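8 September 2022
By Arnaldo Neves

Ticket: Dryer stops early, clothes still damp
Site: Lindow, second floor laundry room
Unit: Bellamy condenser dryer, left of the pair
Status: Closed, with one item to watch

Reported problem

The tenant in the corner apartment wrote that the left dryer ends its cycle after 30 minutes and leaves heavy items damp. The display says the load is finished. No error code. The right dryer runs the same program to the end without trouble. A second tenant added a note that the left one had been "a bit weak" since May, but no ticket was opened then.

First visit

Ran the dryer empty on the cotton program. It stopped early, as expected, since an empty drum reads as dry. That test tells us nothing, so I wet two bath towels in the sink, wrung them out by hand and ran the program again. It stopped at 30 minutes. Towels warm on the outside, damp in the folds.

Checked the following with the power off:

Lint filter: clean on the outer face, gray film on the inner mesh. Washed it with warm water and dish soap and let it dry.
Water tank: empty, float moves freely.
Condenser: partly blocked along the lower rows. Rinsed it in the sink until the water ran clear.
Door seal: no tears, closes all the way around.
Drain hose: no kinks.

Put everything back and repeated the towel test. The cycle ran a little longer but still ended too soon. Airflow was clearly better at the back of the drum. So the dirty condenser was one fault, and there was another.

Moisture sensor

This model has two metal strips inside the drum, just below the door opening. Damp fabric touching both strips lets a small current pass, and the control board reads that as wet. When the strips are coated, the board gets no signal and decides the load is dry. Dryer sheets and liquid softener both leave a waxy layer that you can feel with a fingertip but can hardly see.

The strips on this unit felt slick. I cleaned them with white vinegar on a cloth, then with rubbing alcohol, and dried them. The right dryer's strips felt rough by comparison, so I wiped those too while I was there.

Towel test again: the program ran past 30 minutes and finished with both towels dry, including the hems.

Knitwear complaint

The original report also mentioned thick sweaters coming out damp at the cuffs and waistband. I split this off at first and then put it back in the same ticket, as the tenant asked for one answer. Cable knits hold water in the raised ribs, and the outside can feel dry well before the inside does. A sensor reads only what touches it. Even a working dryer can get a single heavy sweater wrong.

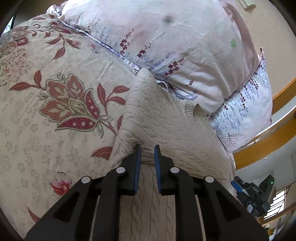

Cream cable-knit sweater, a fold pinched up.

My advice to the tenant was to keep wool and heavy knits out of the dryer. Check the care label first. If it allows machine drying, use the low setting with a few other items of similar weight and take the sweater out slightly damp. Finish it flat on a towel or a bed with good air in the room. Turn it over once and pull the ribs straight by hand. Hanging a wet knit from the shoulders stretches it.

Control board settings

The board stores a dryness level that can be shifted in the service menu. Level 2 was set on the left dryer and level 3 on the right. I don't know who changed it, and there is nothing in the log. Set both to 3. The service menu on the Bellamy locks after a power cut, so if the setting will not save, unplug the unit, wait, and go in again before pressing anything else.

Spare parts

Asked Nundon for a price on a replacement sensor strip in case the fault returns. They have the part under the Ikadero name, same fitting. Not ordered. The existing strips are worn but they work.

Cycle counter

The left unit shows 2000 cycles. The right one is well below that – people seem to pick the dryer closest to the door. I put a note on the wall asking tenants to use both.

Tenant reply

Two loads run since the repair, one of towels and one of jeans. Both dry at the end. The tenant has stopped using dryer sheets in the shared machines and asked whether vinegar in the wash is a fair substitute. I said a small amount is fine for towels but should not be mixed with bleach.

To watch

Wipe the sensor strips on both dryers at each filter check. If the left unit stops early again with clean strips and a clean condenser, test the wiring behind the drum front before ordering the part. Reopen this ticket, please, and don't start a new one – the May note was missed because it sat in the comments on a ticket for the washer.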